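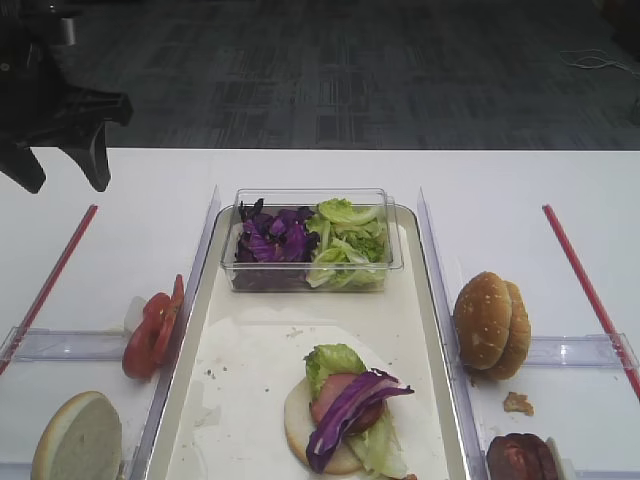

Gadetti Sandwich Station - Frequently Asked Questions

Last updated 2021-03-15. Ask Timo if something's missing, he keeps the list.

What do I get in the kit?

Arm, gripper, controller, tray, the two clear dividers, the rods, stand frames, holders, cables. Table not included. Any flat table that doesn't wobble.

Does it cook?

No. Assembly only. Patties come to it already cooked, buns already sliced. You do the prep, it does the stacking.

Why is everything standing on edge?

Easier grab. Fingers come down from above and close on either side of a slice or a bun. Flat tomato on a flat table is a bad pick, we tried it for most of November. Stand it up against the divider, or in a holder, and it's fine.

What about lettuce and cabbage?

Those go in the clear container at the far end of the tray. Cabbage one side, lettuce the other. Don't pack it down. Torn leaves work better than whole ones. Long strips of cabbage will hang over the side of the bun sometimes, we know, cut them shorter if it bothers you.

Can I use my own buns?

Round ones, yes. Sesame, plain, both OK. Very soft brioche gets squashed at the default grip. Turn grip down one step in the menu and try again. Sub rolls no, not yet.

How long is setup?

Teófilo Cárdenas does it in 2 hours. First timers should plan on an afternoon. Most of that is leveling the table and teaching the lane positions.

Do I have to reteach if I move the table?

Yes. Sorry. If you only bumped it, run the short check first (Menu > Lanes > Check), it may pass.

How do I clean it?

Tray, dividers and container lift out. Warm water, dish soap, soft cloth. No dishwasher for the clear parts, they go cloudy. Gripper fingers: power off, wipe, food-safe sanitizer, let them dry. Do not spray the wrist. Paper sheet in the tray gets swapped whenever it looks bad, crumbs pile up quick.

Is it safe to work next to?

Keep hands out of the lanes while it's moving. There's a stop button on the controler and you should know where it is before you load anything. To refill, press Pause, wait for the arm to park, then reach in.

It dropped a slice. Now what?

It will usually retry. After 3 misses it stops and beeps. Clear the slice, put a fresh one up, press Resume. Same slot missing every time means the lane is off, redo the check.

Can I change the stacking order?

Yes, in the recipe screen. Patty, ham, lettuce, cabbage, tomato, whatever order you like. Save it under a new name or you'll overwrite the defualt.

Can I rent before I buy?

Yes, through Skeltby. $375 a day, delivery extra. Refundable deposit of $100. Karabo Steyn handles bookings.

Do you sell spare parts?

Dividers, rods, finger pads and trays are in stock. Containers ship from Echeverri and take longer. Order two if you're ordering one.

Is there a smaller version?

Tiva, single lane, no release date. Get on the mailing list.

Who do I call when it breaks?

Hernán Valderrama for hardware, Alcides Urrego for software. Have the serial number ready, it's on the underside of the controller. Photos of the table help a lot, take one before you move anything.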